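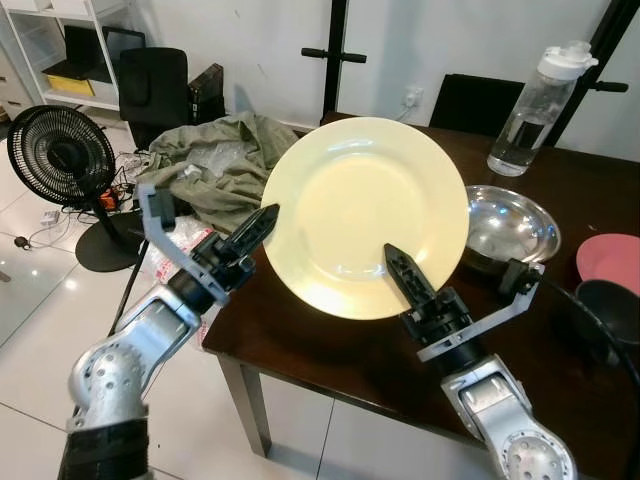 4.2 Words singers use for tone
Choir singers have a wonderful stock of words for sound, and most of them come from the kitchen. We asked 27 singers at Forkby to describe their own voices and collected 1,738 words and phrases. "Round" came up in nearly every interview – one alto wanted a note as wide-rimmed and glossy as the cream plate in Figure 1, while "steely" was kept for a hard, shiny top like that of the bowl beside it.
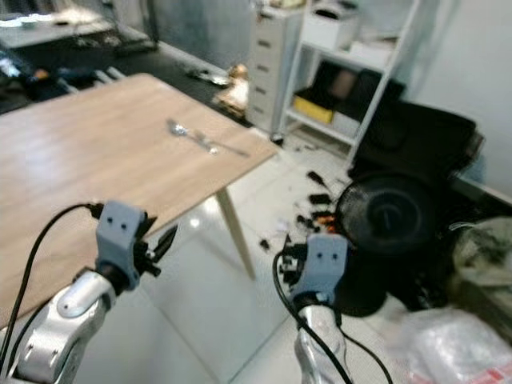
The younger singers were just as inventive. Hoàng and Tôn found the same thing in their Memska study, where more than 200 terms described breath alone! We coded ours by hand in February, and 20 terms fit no group at all.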